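Appel à participation : salariés de cuisine collective et automatisation des offices

Nemier recherche 20 personnes travaillant ou ayant travaillé dans un office de restauration (résidence, clinique, internat) pour une étude sur l'arrivée des bras robotisés à ce poste. Aucune connaissance technique n'est demandée. Il faut avoir tenu un poste de préparation, de plonge ou de rangement pendant au moins une saison.

L'étude est menée par Isamu Oda, ergonome, avec l'équipe de simulation de Davness. Les séances se passent devant un écran, dans une cuisine virtuelle : le bras y travaille parmi les placards, le plan de travail et l'évier, et vous commentez ce qu'il fait.

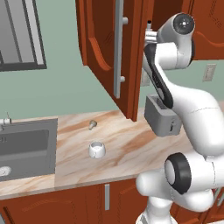 Temps de lecture : 2 min

Ce que nous voulons comprendre

Dans les établissements que nous suivons, le bras reprend d'abord les gestes répétés : ouvrir un placard, déplacer une tasse, dégager le plan de travail. Les agents gardent le service, les régimes particuliers, le contact avec les résidents. Sur le papier, la répartition est simple. En pratique, des tâches nouvelles apparaissent - surveiller la machine, remettre un objet à sa place, relancer un cycle - et elles figurent rarement sur la fiche de poste.

Nous voulons savoir lesquelles, combien de temps elles prennent et qui s'en charge quand l'équipe est réduite. Nous nous intéressons aussi à la place physique : où l'on passe, où l'on pose un plateau, ce qu'on n'atteint plus quand le bras est installé près du plan de travail.

Déroulement

Deux séances individuelles de 70 minutes, puis une réunion de groupe en juillet. Les séances ont lieu dans les locaux de Nemier, bâtiment Bridine, salle 56. Vous regardez des séquences simulées, vous les arrêtez quand vous le souhaitez et vous dites ce que vous auriez fait à ce poste. Les échanges sont enregistrés en audio seulement. Vos réponses ne sont pas transmises à votre employeur.
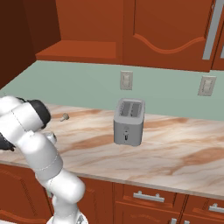

L'étude sert-elle à supprimer des postes ?
Les résultats servent à rédiger des recommandations sur la répartition des tâches et la formation. Les décisions d'effectif restent celles de chaque établissement, et nous n'y prenons pas part.

Indemnisation

Chaque séance est indemnisée, réunion de groupe comprise, et les frais de transport sont remboursés sur justificatif. Si vous venez sur votre temps de travail, il faut l'accord écrit de votre responsable.

Pour participer

Écrire à Toshio Hayashi, service Études, en rappelant la référence 2109. Indiquez votre poste, le type d'établissement et vos horaires habituels. Un CV n'est pas nécessaire. Les personnes travaillant de nuit ou en horaires coupés sont les bienvenues - des créneaux en fin de matinée leur sont réservés.

Annonce publiée le 16 mars 2019.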